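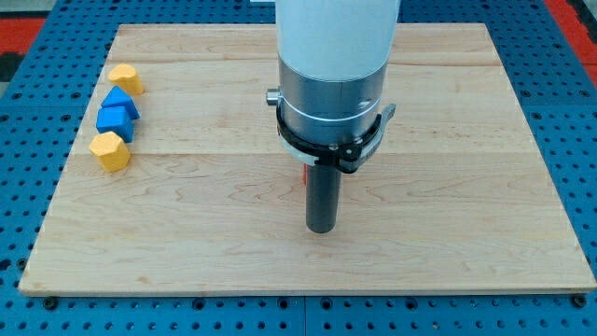 Attachment 1: bench 3, board as found, both front bolts in.

Ticket 414
Subject: Board on perforated table rocks, creaks, and has opinions
Location: Hernwood workshop, bench 3
Category: Furniture / fixtures
Priority: Low (submitter selected Critical)
Status: Closed, with one item carried over

Submitter's report
The wooden board on the blue table moves when you lean on it. Not a lot. Enough that toy blocks placed on it in a nice line stop being in a nice line. I have tightened everything I could find and it is worse now. Please replace table.

Support, first reply
We will not be replacing the table. Which corner moves, and what did you tighten it with?

Submitter
Back left, I think. With the tool that was in the drawer.

Support
There are several tools in that drawer and one of them is a spoon. Please leave the bolts alone until we get there.

Log, 9:40 a.m.
Pressed on each corner in turn. Front corners solid. Back left gives a small click, back right gives nothing. The wood looks fine: the planks sit flush and a straightedge laid across the seams showed no daylight. I had been hoping for a warped board, as I could then have blamed April and gone to lunch.

Log, 10:05 a.m.
Backed the front bolts off half a turn. Click got quieter. This suggests the front edge was being pulled down hard enough to lift the back, which agrees with "tightened everything I could find" in the report.

Log, 10:30 a.m.
Took the board off. Found the following on the blue plate underneath: sawdust, one flattened raisin, and a folded piece of Jatudar packing card under the back left corner. The card was presumably somebody's earlier fix. It has been there long enough to take on the pattern of the holes. Removed all three. Vacuumed the plate, including the holes, a job I don't recommend to anyone with plans.

Checked the joint where the two sections of plate meet near the front. Ran a fingernail across it and felt no step, so the table is off the hook.

Log, 11:15 a.m.
Board back on. All bolts started by hand first, then snugged corner to opposite corner in 2 passes. Pressed on every corner, then leaned on it with both elbows like a man waiting for a sandwich. No click.

Put the blocks back along the left edge of the board. The submitter asked whether they had been in a particular order. I said yes.

Support, note to submitter
Fixed. Going forward:
Snug is tight enough. The bolts don't need to be taught a lesson.
Wipe the plate before the board goes back on.
No card, coasters or folded Shabalala catalogs under the corners.
No raisins.

Submitter
It's solid now, thanks. It does still creak when I put my weight on the middle.

Support
It's wood. Is there a reason your weight is on the middle?

Submitter
You can close the ticket.

Carried over to ticket 332: the drawer at bench 3 needs a hex key of the right size on a string. Tedo order placed. Spoon returned to kitchen.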